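Home | Machines | Cells and Fixtures | Recent changes | Log in
April, by the Drirkcombe bench editor

Two-arm cup cell (Drirkcombe)

The two-arm cup cell is a tabletop robot cell at the Vullesance workshop in Drirkcombe. I look after it, so this entry leans on my own notes (sorry, purists!). It has 2 arms facing each other over a white table, each with a black gripper, and most of its working life is spent on paper cups.

Setup. I power up both arms and wait for the status rings to light before I touch anything else. Then I stand a cup near the middle of the table and jog the grippers in from either side, one held higher than the other so they can't meet fingertip to fingertip. The approach positions live in a program we call Jolov, now at revision 13.

Cables. This is where most of my Friday goes. The gripper lead needs enough slack for a full wrist turn, but too big a loop will snag, and I've rebuilt one connector already after learning that the slow way. I check every plug by hand and then run the wrist through its whole range at crawling speed.

Service. The log stood at 3,832 cycles when I last cleaned the fingers and checked the mounting screws. After any gripper swap the tool offset has to be taught again

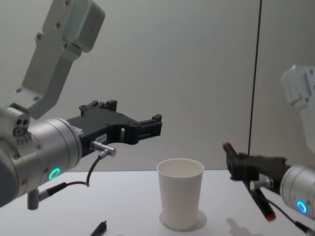

and I do that with the speed turned right down and a fresh cup, saving the new offset under its own name before going back to the normal program.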